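About the club

Gumavo is the robotics club of Van Beek, a secondary school and sixth form college. It has been going for seven years and meets after lessons on Tuesdays and Thursdays in the old textiles room on the first floor. Any pupil from Year 9 upwards can join. You do not need to be taking computing or design and technology, and most of our newer members are not.

What we work on

The club has two groups. The build group looks after mechanical parts, wiring and mounts. The software group writes the control code and keeps the logs. Members choose a group at the start of the year and can swap at half term. Everybody does a turn at the bench, including the people who would rather stay at a keyboard.

Our main project is called Omov. It is about getting a humanoid-style hand to handle ordinary things from around the house – cups, small bottles, bags – on a table top. Bags are the hardest because they change shape. Paper cups come next, as too much grip crushes them and too little lets them slip. Each attempt is written up on a sheet with the object, the grip used, the result and the initials of whoever was running it. A grip goes into the club library once it has passed 50 attempts on the same object without a change to the code.

Competition

We enter the Ultent schools challenge each January. Teams are given a set of objects on the day and have to move them to marked places against the clock. Points come off for dropping or damaging anything. We have reached the final round twice and have not won it. This year's heat is being run remotely, so the team will do its attempts at school with a judge watching by video.

Joining

The subscription is £7 a term, which goes towards cable, connectors and replacement parts. If that is a problem, speak to the office and it will be dropped. Bring a notebook. Long hair must be tied back at the bench, and food and drink stay in the corridor.

New members start with two safety sessions before they use the hand. After that they work alongside an older pupil until they can do the start-up and shut-down checks on their own.

Parents are welcome at the open session at the end of each term. Places are limited by the size of the room, so please book through the school office.

Page last updated 2021-01-12 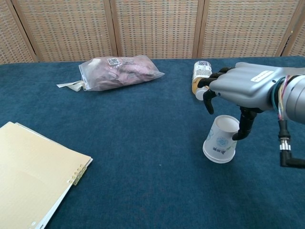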